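About Stotley

Stotley is a catering kitchen that feeds offices, two hospitals' night shifts and any wedding that can live without a chocolate fountain. We send out 508 meals on a normal day. For most of our history every spoon, ladle and lid in the place was moved by a person, usually one who was also looking for a different spoon.

In May we began handing some of the fetching and putting away to a robot arm. We would love to report that the future arrived. What arrived was a six-page setup guide and an argument over counter space – the arm won. It now works among the spices and serving tools, at the pace of a careful guest who has offered to help clean up. 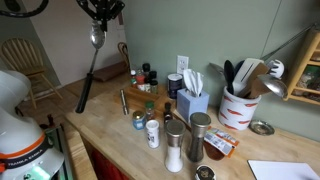 Farah Kusuma would like it on record that she was against the whole thing, that she still beats it by a mile on a busy morning, and that she doesn't miss putting away some 200 utensils a shift. Her wrists, she adds, have stopped complaining before she does.

Her job has changed more than she expected. The hours that went into sorting now go into tasting, menus and calling customers who wrote "no onions" on an order for onion soup. Everyone on the kitchen crew has had paid training on the arm, including how to stop it, a skill we practiced a lot in the first week. Pay and hours stayed where they were, and the arm gets no say in the rota.

Melati Tarigan runs the tours. Ask her about the whisk.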